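铺在桌上的大张网格纸总是起皱，怎么弄平？

Doaa Ouazzani
我在家裁衣服，桌面上长期铺一张大的网格纸，用来对纱向和量尺寸。纸是从Lenau文具店买的，一卷59元。刚铺上去还行，用到九月就开始鼓包，画长线的时候尺子底下不平，裁出来的前片和后片能差几毫米。试过用透明胶粘四边，过几天胶就翘了，撕的时候还带下一层纸。有没有不伤桌子的办法？桌子是租房自带的，不能打钉。 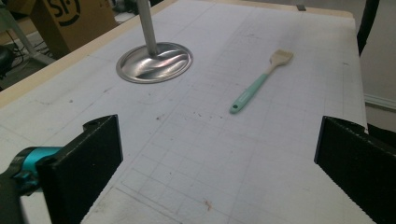 Iason Moschos
鼓包多半是受潮。纸吸了水会变长，四边又被胶粘死，没有地方去，只能往上拱。所以不要四边全粘。我的做法是先把纸摊开，在房间里放12个小时再固定，只固定远的那一边，另外几边用重尺压着。纸用久了，有些黑点和擦痕，还有点发皱，这种就别费劲熨了，直接换新的。远端那条边可以用小夹子，深灰色那种很小的就够，不碍尺子。夹之前垫一小块布，桌沿不会留印。
另外铅笔线不要反复擦，擦多了纸面起毛，更容易吸潮。量关键尺寸还是以钢尺为准，纸上的格子只当参考。

Kyriakidis
换切割垫吧，一步到位。

Doaa Ouazzani
切割垫看过，能盖住整张桌子的要将近2,000元，暂时不考虑。昨晚按第一个办法把三边的胶都拆了，纸先摊着，今天再夹。请问换下来的旧纸还能不能用来拓袖子的纸样？

Iason Moschos
可以，挑没皱的地方裁下来用。拓之前先拿钢尺量一下格子，尺寸没变就行。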